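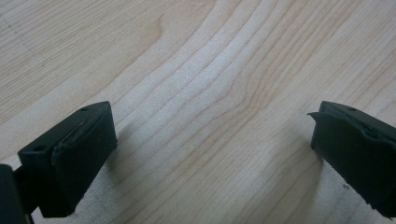
Light wood with a wavy grain.

Kitchen Table Ethics: Tips for Talking Through Right and Wrong at Home

By Beatrice Masanja
June 21, 2022

I love a good argument over supper. Not a shouting match, the other kind, where somebody asks whether it's ever okay to read another person's diary and the potatoes go cold while everyone has a go at it. We've been doing this at our house in Moltham since my kids were small, and so many of you wrote in after the April column that I've put together everything I know about making it work (and a few things I learned by getting them wrong!).

Start with something small

Big questions scare people off. If you open with "What is justice?" you'll get shrugs and a request for more gravy. Open with a parking spot, a borrowed sweater, the last slice of pie. Our best night ever started with whether you have to tell the cashier she gave you too much change. It ran past bedtime, and by the end we were talking about whether a promise to a dead person still counts, which I hadn't planned at all.

Keep a question jar

Any jar with a lid will do. Cut up scrap paper, leave a pencil next to it, and let people drop in questions all week. Fold them so you can't tell whose is whose. Ours has 29 slips in it right now and a good half of them are about the dog.

Some starters if your jar is empty:
Is it stealing to take fruit that hangs over the sidewalk?
Can you be brave if you aren't scared?
Should you give back a gift if you stop being friends?
If a rule is silly, do you still have to follow it?
Is it lying to say you like a haircut?

Say it back first

This one came from my friend Brisa Xolalpa and I wish I'd had it years sooner. Before you disagree with someone, you have to repeat their view in your own words until they say "yes, that's what I meant." It slows things down in the most wonderful way. Half the time you find you were arguing with something they never said. Young kids are great at it. Uncles need practice.

Change one thing

When talk dries up, keep the story the same and change a single detail. You found a wallet - now the owner is rich. Now it's your teacher's. Now you're hungry. Ask each time whether the answer moved, and then ask why it moved or didn't. I don't know a quicker way to find out what a person really cares about. Write the changes on index cards if you're not good at thinking them up on the spot (I'm not).

Have everybody argue the other side

Once a night, swap. Whoever said you should tell on a friend now has to say you shouldn't, and mean it for two minutes. Use the oven timer. My mother, who is 92, is frighteningly good at this and will defend anything at all.

Keep it kind

Skip real family fights. If two people at the table fell out last week over money, leave the money questions in the jar. Use made-up names in the stories, too. We had a long-running character called Mrs. Afridi who was forever finding things, breaking things, and being handed secrets, and the kids got so fond of her that they still ask how she's doing.

If someone goes quiet, let them. Passing is allowed every time.

How long, how many

With little ones, ten minutes is plenty. Teenagers will go up to an hour if there's dessert and you don't look too pleased about it. Six people is a nice full table. With more than that I split into pairs first, then bring everyone back together.

You don't have to settle it

I used to finish each night by giving "the answer." What a mistake! They'd wait me out. These days I say what I think somewhere in the middle, like anyone else, and I let them poke at it. I do have firm views on cruelty and on keeping your word and I don't hide them, but the kids want the reasons, and finding those has done me a lot of good.

Write down the leftovers

Keep a cheap notebook near the table and jot down the question and anything funny that got said. Ours goes back years. Reading old pages aloud is a lovely thing to do when the jar is low, and people are always amazed at what they used to think.

Next month: letters from readers in Zemcombe on whether chores should be fair or just equal. Send me yours too!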